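Speaker notes: Sorting small parts in repair workshops
Hortensia Cisternas, April 9, 2022

Slide 1. Title. Wait for the doors to close. Thank Imtiaz Mondal for the stock figures.

Slide 2. The problem. The Vallel workshop held 331 part types when the survey began. Shelving had been added by date of purchase, so washers of one thread size were kept in several bays. Fitters worked from memory. New starters had none to work from.

Slide 3. Method. Each fitter kept a log of every trip to stores for six weeks. Logged: part sought, bay visited first, bay where the part was found. Trips for consumables (rags, grease, tape) were left out. Say this clearly, it was asked at Retamal.

Slide 4. Classes. Parts were grouped by how often they were drawn, then by thread or bore. Grouping by supplier was tried first and dropped, as two suppliers changed their catalogue codes in September. Skip the table if short of time.

Slide 5. Labels. Part number in large type, plain name underneath. Labels go on the front edge and are repeated inside. Codes alone led to more wrong picks than names alone. Do not claim a cause; the logs do not give one.

Slide 6. Open storage. Slow to explain, so pause. A drawer or bin should be shallow enough that the lowest item can be reached without moving the others. Mixed contents are allowed only in the returns drawer, which is cleared at the end of each shift.

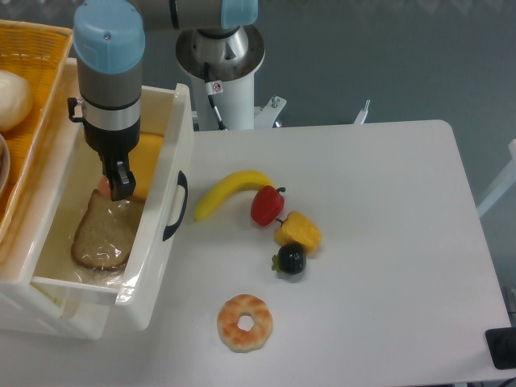 Fig. 2. Open drawer, white plastic.

Slide 7. Limits. One site, one trade, no control group. Fallodent stores run on a different shift pattern and the classes may not carry over.

Slide 8. Next steps. Repeat the log at Fallodent using the same form. Mondal holds the blank forms. Questions; repeat each one into the microphone before answering.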